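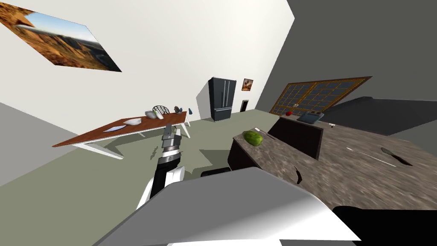 Can you still start tomatoes in the first week of June?

You can, as long as you buy plants instead of seed and choose kinds that ripen fast. Anything marked under 70 days should give you fruit well before the cold comes back, and cherry types will give you more than you can eat.

From the Lellgate Garden Club newsletter
Friday, June 5, 2020

We've had more mail on this than on anything else all spring, and I love it! So many of you have dug your first bed this year, and the letters are wonderful – muddy thumbprints and all. If yours is sitting there bare because the weather was foul or the plants sold out, please don't give up on it. June soil is warm right down where the roots go, and a sturdy little plant set in now will often catch up with one that shivered through the middle of May.

What to look for at the nursery

Short and stocky beats tall and leggy every time. I'd pass over anything already in flower in a tiny pot, tempting as it is, or else pinch the flowers off before you plant (it hurts, I know). Turn the pot over and look at the holes. A few white roots peeking out is fine. A thick brown mat of them means the plant has been waiting too long and will sulk for a week or two after you move it.

The Leckie Road nursery had a good late delivery and was still putting out trays of cherry and plum types when I went by. They're asking customers to come in a few at a time, so bring a list and be patient at the gate.

Planting deep

My favorite trick, and I'll tell it to anyone who stands still. A tomato stem grows roots wherever it's buried, so strip the lower leaves and set the plant in right up to the top cluster. If your soil is shallow or heavy, dig a trench, lay the plant on its side and gently bend the tip up. It looks awful for two days and then it straightens itself out and takes off.

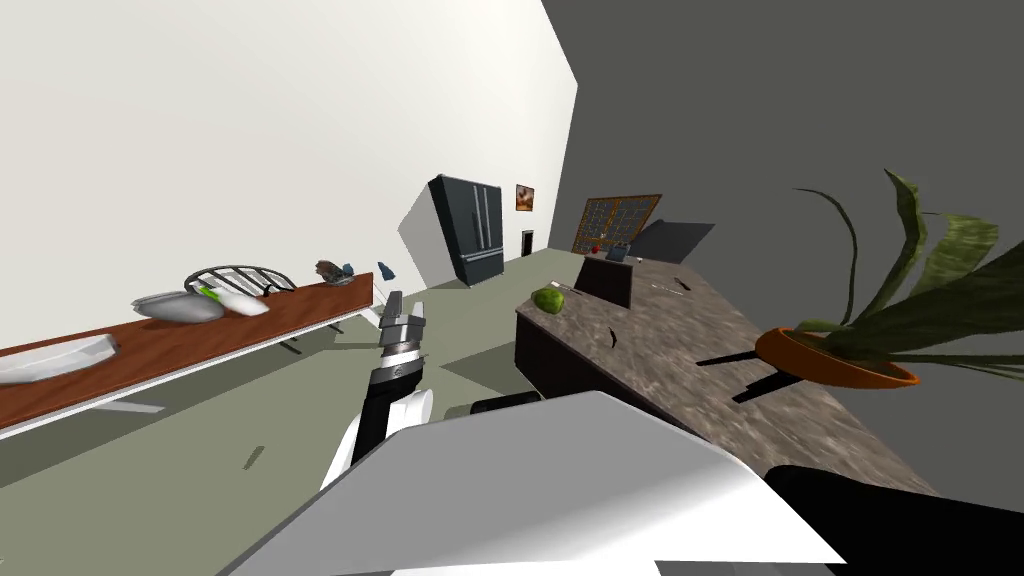

Water the hole before the plant goes in, let it drain, and water again once you've firmed the soil. After that I leave it alone for a few days unless the leaves are still hanging limp in the morning. Limp at four in the afternoon is just a tomato being a tomato. Put the stake in on planting day too, while you know where the roots are. I always think I'll get to it on the weekend and I always end up spearing something.

Space matters more than you'd think from looking at those tiny plants. Two feet apart is the least I'd go for the bush kinds, and I give the tall vining ones closer to three. The gaps look silly in June! Fill them with lettuce or radishes if you can't bear it, and you'll have those picked and eaten by the time the tomatoes want the room.

Mulch, and plenty of it

Straw, shredded leaves, old grass clippings if the lawn hasn't been sprayed. Three inches is good, pulled back a little from the stem. Our soil up on the Pander side of town is sandy and dries out in an afternoon, and mulch has made a bigger difference to my own bed than any plant food I ever bought. Those of you down on the clay by the creek may want to wait a couple of weeks so the ground keeps warming, then go ahead.

A word on feeding

Go easy. A shovelful of compost in the hole is enough to start with, and I don't feed again until the first fruits are the size of a marble. Too much nitrogen early on and you get a gorgeous green hedge with four tomatoes hiding in it. I grew exactly that hedge my second summer and was very proud of it until August. 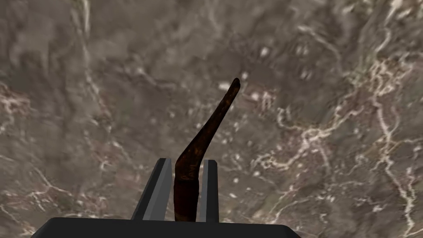

Seed swap and plant table

The spring swap couldn't go ahead as usual, so we did it by mail, and what a response! Over 900 packets went out, many of them saved from your own gardens, including a lovely striped plum tomato that has been grown on Kuveck Street for longer than its owners can remember. If you have some of those growing, please save a few seeds from your best fruit so we can offer them again.

The plant table is open on the porch of the club shed all this month. Leave what you can spare, take what you can use, and write the name of the plant on the pot. We have lots of squash and basil at the moment and would be very glad of peppers. Empty pots are welcome too, rinsed out please.

We still hope to hold the tomato tasting in September, outdoors and well spread out. Details will be in the next issue. In the meantime, keep the letters coming, and tell me which kinds you planted and what day they went in.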